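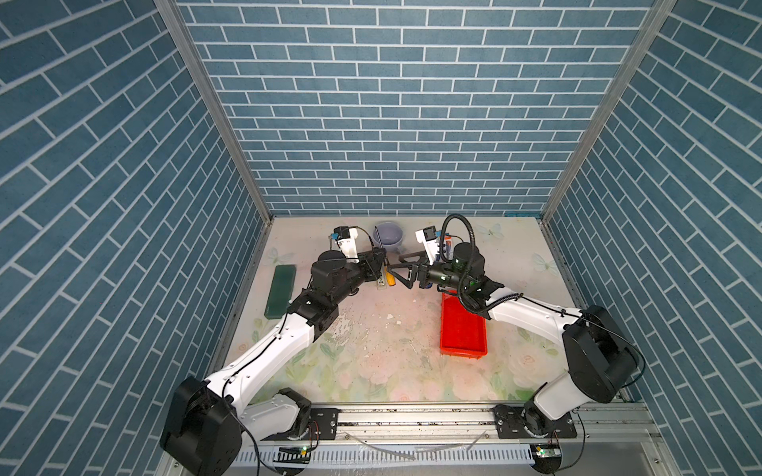 Les deux bras sur leur rail, parois bleues au fond.

Les légumes secs au quotidien – notes pour l'intervention à Unimham

Ouverture

Saluer, rappeler que la recette est sur la feuille posée à l'entrée. Prévenir que je ne parlerai pas de nutrition, je ne suis pas diététicienne. Je parle de trempage, de cuisson et de ce qu'on fait des restes.

Demander qui cuit ses pois chiches soi-même et qui prend des bocaux. Laisser lever les mains. Dire que les deux me vont, que j'ai toujours un bocal d'avance à la maison.

Le trempage

Une nuit pour les pois chiches et les haricots, dans un grand saladier, parce qu'ils doublent de volume et que l'eau disparaît. Les lentilles ne trempent pas. Les pois cassés non plus, même si l'ancien dépliant de Huerta disait le contraire.

Quand il fait chaud, saladier au réfrigérateur. En juillet j'en ai perdu un plein sur le plan de travail : mousse en surface, odeur aigre, tout à la poubelle.

Jeter l'eau et rincer. Pour le bicarbonate, une demi-cuillère à café dans l'eau de trempage si les pois chiches sont vieux. Pas plus, sinon on le sent dans le houmous. 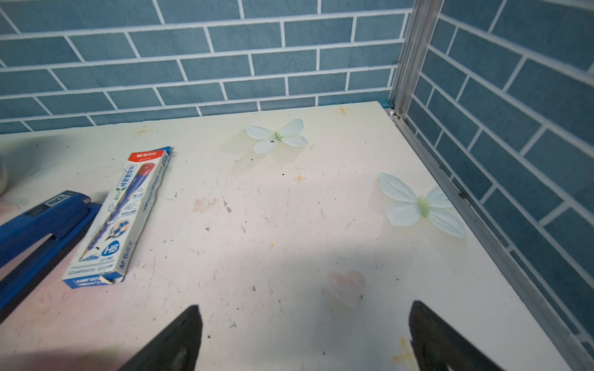
La question du sel revient à chaque fois. Je sale dès le départ, une petite cuillère par litre. J'ai longtemps fait l'inverse par habitude de famille, et je ne trouve pas les peaux plus dures en salant tôt. Ce qui durcit, c'est l'acide : tomate, citron et vinaigre attendent que les haricots soient tendres.

La cuisson

Départ à l'eau froide, écumer, puis petit frémissement. Le feu fort casse les haricots et on se retrouve avec une purée au fond et des grains durs au-dessus.

Donner mes deux pesées, pour les gens qui remplacent un bocal par du sec. Même poids de pois chiches au départ, même casserole : 416 g égouttés avec le sachet de Clekora, 469 g avec ceux du marché. L'écart vient sans doute de l'âge des grains, je n'ai pas vérifié. À retenir pour la recette : peser après cuisson.

Goûter plusieurs grains, jamais un seul. Laisser refroidir dans le bouillon. 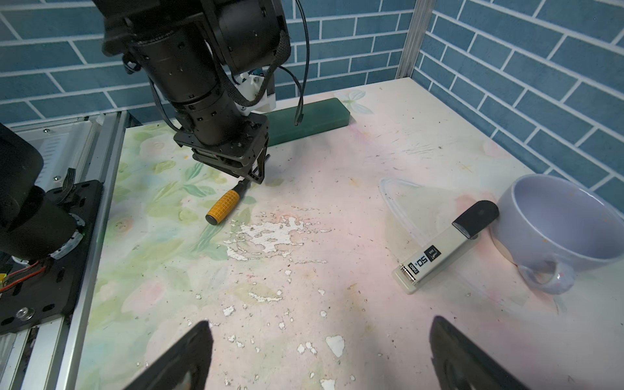 Le tournevis à manche orange, sous la pince.

Garder et congeler

Au réfrigérateur, 4 jours dans leur bouillon. Au congélateur, égouttés, à plat dans un sachet, pour pouvoir en casser un morceau. Noter le mois au feutre. J'ai encore un sachet marqué « mars » que je n'ose pas ouvrir.

Le bouillon de haricots blancs fait une bonne base de soupe. Celui des pois chiches aussi, et il monte en neige une fois réduit, mais moins bien que le liquide des bocaux.

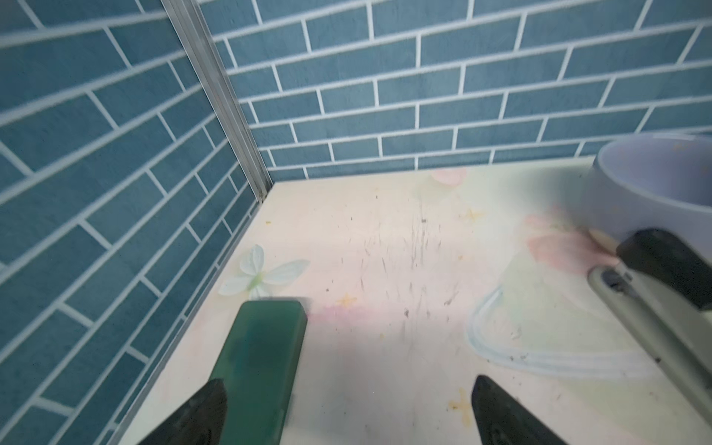

La recette : galettes de lentilles corail

Lentilles trempées deux heures, égouttées, mixées crues avec oignon, cumin, sel et un peu d'eau. La pâte doit couler lentement de la cuillère – si elle tient en boule, rajouter de l'eau. Poêle bien huilée, feu moyen, ne pas toucher avant que le bord se décolle.

Faire passer l'assiette à ce moment-là, avec la sauce au yaourt à part. Version sans yaourt : tahini, citron, eau, ail râpé.

Questions

Si on me demande l'autocuiseur : oui, je m'en sers l'hiver, suivre les temps de la notice. Rappeler que les haricots rouges doivent bouillir franchement dix minutes avant la cuisson lente. Le dire même si personne ne pose la question.

Rendre les saladiers à la cuisine avant 18 h.

À lire aussi
Ester : le carnet des soupes d'hiver
Farine de pois chiche, trois pâtes salées
Que faire d'un reste de riz
Huerta : les légumes du mois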